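Wednesday, February 20, 2019

Resolved tonight to find out where all the wet wipes have been going.
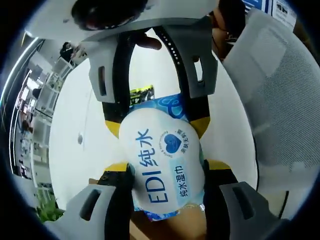
*by Gilles Guérin, kept at the kitchen table in Marsden*

I clean one drawer a year and this was the evening for it. It held a dead flashlight, the warranty for a kettle we gave away, and wipes. More wipes than any household of two adults could need, unless one of them has been living a secret life as a toddler.

The pack with the blue heart on it says "EDI 纯水" up the front in big blue characters. Nadège says 纯水 means pure water, and that the smaller blue tag says pure water wipes, so I have apparently been wiping down the stove with something nicer than what I drink. It's a good squashy little pack. I put it in my coat pocket, then took it out again, then put it in the glove compartment pile, where there were already more than enough.

Timothée called in the middle of all this to ask if I still had his 30 dollars. I said I was organizing.

Final arrangement: wipes in the hall basket, batteries in the jar, everything else back in the drawer – which now closes if you lean on it. Nadège wants to do the cupboard under the sink next. I told her April.

Need to call Tamden about the boiler. Dentist moved to Friday.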